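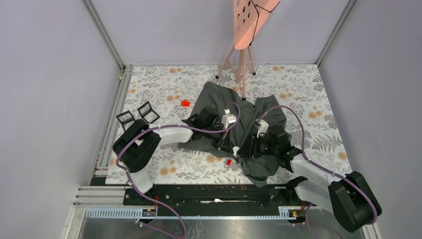 Home | About | Services | News | Careers | Contact

Brimalis Puts Two-Arm Robots to Work in Its Linen Sorting Room

Staff keep their hours as machines take over part of the untangling

06/06/2021

Brimalis, a commercial laundry serving hotels, clinics and restaurants, has started using two-arm robot stations in the sorting room at its Fuentealba plant. The stations handle cloth that arrives bunched or twisted, and they pick out small items left in the load. The company said no jobs have been cut as a result and that none will be cut under the current plan.

The plant has 2 stations. Each has a pair of arms with grippers set across from each other over a small table, and a camera mounted at each wrist. The arms work on one piece of cloth at a time. The software was supplied by Ivurus, which also trained the plant's staff to run and correct the machines.

Sorting is the first job done on linen when it comes in, and it has long been the hardest one to fill. Workers stand for most of a shift, pull apart heavy piles by hand, and reach into cloth without knowing what is in it. Pens, bottle caps, cutlery and broken glass all turn up. The plant's own safety log shows that most of its hand injuries in the past year happened in sorting.

"I did that table for 8 years and my shoulders can tell you about it," said Gladys Nyaga, now the lead operator for the new stations. "What I do now is different. I watch the arms, I step in when they get stuck, and I decide what they should try next. They get stuck a lot on the big pieces. A king size sheet is too much for them at the moment, so those still go to the hand tables."

The stations are slower than a trained person. Brimalis said an experienced sorter can clear a basket of napkins and small cloths well before a station does, and the company does not expect that to change this year. The machines are used mainly on restaurant and clinic loads, where pieces are smaller and the risk of a sharp object is higher.

Changes for staff

Workers in the sorting room were told about the project in December, before any equipment was ordered. Since then the company has made the following changes:

Every sorter has been offered paid training as a station operator. The course takes 3 weeks and is given during normal work hours.

Operators are paid at a higher grade than sorters. The new grade applies from the first day a person works at a station alone.

Sorters now rotate between the hand tables, the stations and the folding line. No one is scheduled for a full shift at a hand table unless they ask for it.

Any operator can stop a station at any time and does not need a supervisor's approval to do it.

Comfort Adjei, plant manager at Fuentealba, said the rotation was harder to set up than the machines.

"We had people who had been on the same table with the same partner for a long time, and they did not want to move," Adjei said. "Some of them still don't, and we have left them where they are. Others signed up for the training the first morning. I would have liked to have more training places ready. We had a waiting list, and people were annoyed about it, and they were right."

Staff also raised questions about the cameras. Brimalis said the wrist cameras are aimed at the table and are used only to guide the arms and to review failed attempts. Footage is not used to measure the speed of any worker, and that rule has been written into the plant handbook.

Results so far

In the first full month of use, the stations handled 3143 pieces of cloth. Operators had to step in most often when a piece was dark in color and heavily folded, which made edges difficult for the system to find. Ivurus is working on that problem with notes the operators write up at the end of each shift.

The company will look at injury records and staff feedback at the end of the year before deciding whether to add stations at its Rellance plant. Workers at Rellance have been invited to visit Fuentealba and try the operator's position for a morning.

About Brimalis

Brimalis collects, washes and delivers linen for hotels, restaurants and health clinics. It runs plants at Fuentealba and Rellance.

Media questions and requests to visit the sorting room should go to the Brimalis press office. Visits are held on weekday mornings and must be booked ahead. Closed shoes are required on the plant floor.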